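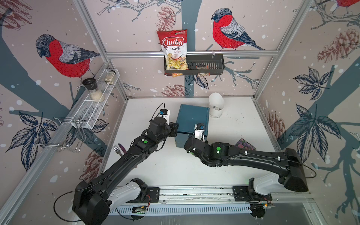 Gunvor Lindholm wrote in to ask whether "seasonal" in a wallpaper catalog means anything at all, or whether it is just the word printers use when they want you to buy the same wall twice. Good question, and we'll spend most of today on it.

Session 9: Pattern and Repeat

First, the repeat. A wallpaper pattern is one block of drawing that comes around again and again. If the block is tall, you waste paper matching it. If it is short, your guests will find the same bird over the sofa, over the lamp and over the door, and they will mention it. The Hovland sample book (on the side desk, please return it this time) has both kinds.
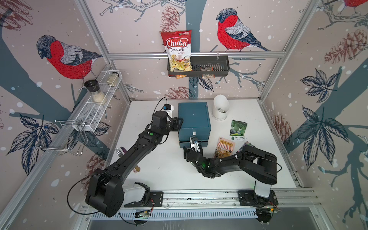
Second, the match. A straight match lines up across the wall at the same height. A drop match shifts down by half a block on each strip, and this is where marriages are tested. Cut the strips in order, number the backs in pencil, and do not let anyone help.

Third, the season problem. Winter motifs go up in a burst of good feeling and are still there in May. Flowers have the opposite trouble, though people forgive a rose in January. 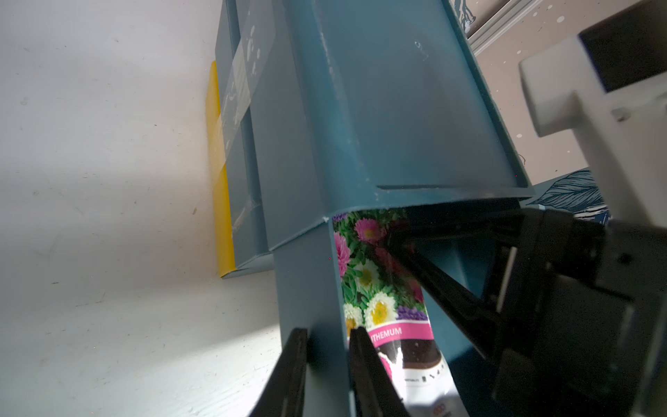
They forgive it less if the rose is badly colored. Old printers gave each color its own block, so a cheap rose got two pinks and a rich one got 12. Look for this in the Seltano reprints – the shading gives the budget away.

For next time: read the Trilorano chapter and bring a sketch of one block, with its match marked. Ebbe Backlund has the spare tracing paper.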